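Rooftop Small Cell Walk, Dukstead Site 408
July 22, 2020

I do this walk on every rooftop radio site we look after, and I keep my comments in with the ticks so the next person up the ladder knows what I was fussing over. Nothing fancy. Steal it if you like!

Roof hatch and ladder: OK
Hatch latch holds, rungs are tight. The padlock is a pain to open left-handed (ask me how I know) so bring a little oil.

RF warning signs: NEEDS WORK
The one at the hatch is fine. The one by the north antenna has faded so badly I had to get right up to it to read it, and by then you're standing exactly where it tells you not to stand. New one ordered.

Antenna mounts: OK
Went over every bolt with the torque wrench, set at 50 like the sheet from Lennox says. One on the south mount took a small nudge. I put paint marks on all of them in June and they still line up, apart from that one, which I've marked again.

Power shutoff: OK
Labeled, reachable, not blocked by anybody's folding chair this time. I threw it and the Stalero radio dropped off the network the way it should, then came back by itself.

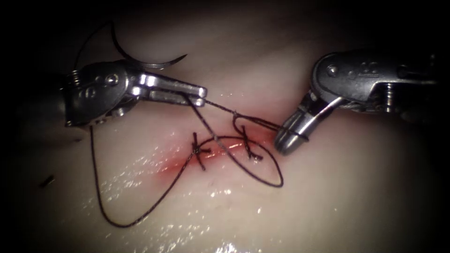 Grounding: OK, WITH A NOTE
Good clean connection at the bus bar. The lug on the cable tray is starting to go green, though. I brushed it off and put fresh compound on, but I'd like somebody to look again next visit.

Fiber and cable entry: NEEDS WORK
The boot on the wall entry has a split in it you could slide a coin into. I taped it for now. Please, please don't let that tape become the permanent fix, we've all seen how that goes. The fiber itself tested fine from the Giltodum cabinet and the slack loop is neat.

Battery cabinet: OK
Both fans run. Charge was at 80 percent when I opened the door, and the door alarm showed up at the office right away (I called to check). Filter was filthy, so I swapped it.

Fall protection: FAIL
Anchor number two is past its inspection tag. It looks solid to me, but I'm not the one who gets to decide that, so I've tagged it out. Use anchor one and the 67 foot line until it's been recertified. No working on the east side at all before then.

Still open: north sign, cable boot, anchor two. The key is back in the lockbox, same code as before.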